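Filed under: Kitchen & Worktop | Small Spaces | Tidy-ish

The drawer on the worktop, and other ways to get your kitchen back

My kitchen has 2 proper drawers. One holds cutlery and the other holds the things that stop it opening. When we moved to Winderbridge I was promised "ample storage" by the letting agent, who I can only assume eats out.

So for the past few years I've been a convert to the small wooden cabinet that sits on top of the counter, with a drawer in it. You can buy one, or you can rescue the bottom half of something from a junk shop and sand it until your arms give up. Mine is a Beleo, bought second-hand, and it has outlived three kettles. What follows is what I've learned by getting it wrong.

Give the drawer one job. Snacks and drinks, or tea things, or lunchbox bits. The moment you allow a second category in, you'll find a third has moved in overnight with its luggage. A carton of juice and a packet of tissues can share at a push. Batteries can't join them. Neither can the takeaway menu, however much you like the noodles.

Measure the height of what you want to keep in it before you buy. A small juice carton that stands up nicely with the drawer open may be too tall once you try to push it shut, and you'll discover this at 7.40 in the morning with somebody's coat half on. Lay cartons flat if you're in any doubt. Mine has 133 mm of clearance, a figure I now know better than my own phone number.

Leave room to pull it out. People measure the cabinet and forget the drawer. Allow another 300 mm in front, and don't park the mug stand in it.
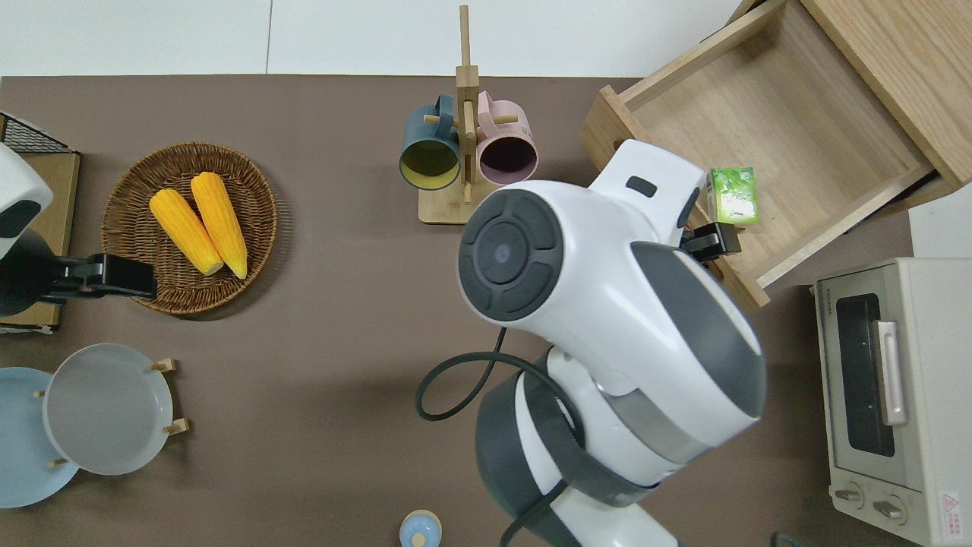 Mug trees are a matter of some feeling in our house. I'm in favour, provided you hang only the mugs you use. A tree with every peg taken is a tree you have to hold with one hand while you unhook with the other, and that's how I lost the handle off my good blue one. Two mugs, three if you have company. The rest can live in the cupboard and think about what they've done.

Keep veg in a basket where you can see it. Corn on the cob is the worst offender for being bought in a burst of summer optimism and found again in October, so put it in wicker, out on the table, where it can reproach you. Eat it soon all the same, as it loses its sweetness quickly on the side. If it has to wait, the fridge is kinder. Line the basket with a tea towel if you're the sort who minds about bits of husk. I have stopped being that sort.

Plates can stand up too. A wooden plate rack with pegs takes up a fraction of the space of a stack, and you can take the back one without lifting four off the front. Let plates dry before you put them in a wooden rack, or stand it on something that can get wet. Wipe the pegs now and again. I did mine last spring and would rather not discuss it.

The toaster oven needs more space than you want to give it. Read the booklet for the gap it asks for at the sides and back, and then give it that, even though it means moving the bread bin again. Nothing goes on top. I know it's flat, I know it's the only flat place left, and still nothing goes on top. Sweep the crumbs out when it's cold and unplugged.

Now the drawer itself, which will start to stick just as you've grown fond of it. If it's wood running on wood, rub a candle stub along the edges. If it has metal runners, leave the candle alone and clean them first. Empty the drawer, open it fully, and go along the rail with an old toothbrush and a dry cloth. Most of what comes out will be toast. A loose screw at the end of the runner is the other usual culprit, and that takes 20 seconds to tighten once you've spent an afternoon looking for the screwdriver (second drawer, under the thing).

Handles next. A finger hole is fine on a light drawer and a nuisance on a full one. I fitted a black metal pull from Stevens on ours, the curved sort you can hook with two fingers when the others are holding an onion. Pull from the middle. If you tug at one end the drawer goes in crooked and sulks. 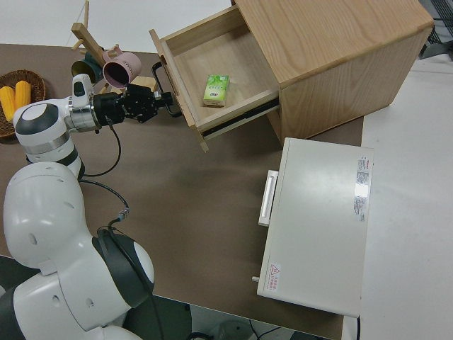
Andel wrote in to say that candle wax is all very well but it picks up dust, and that a dry bar of soap did a better job on an old pine drawer, with the bonus that the tea towels came out smelling of lavender. Andel also thinks I'm too hard on batteries, and keeps them in a jam jar at the back of the snack drawer with no ill effects so far.

I've tried the soap. It does glide well, and for a week the crackers tasted faintly of somebody's grandmother, so perhaps use the unscented kind.

The jam jar I'm still thinking about.

Tagged: drawers, worktop storage, mug trees, sticking runners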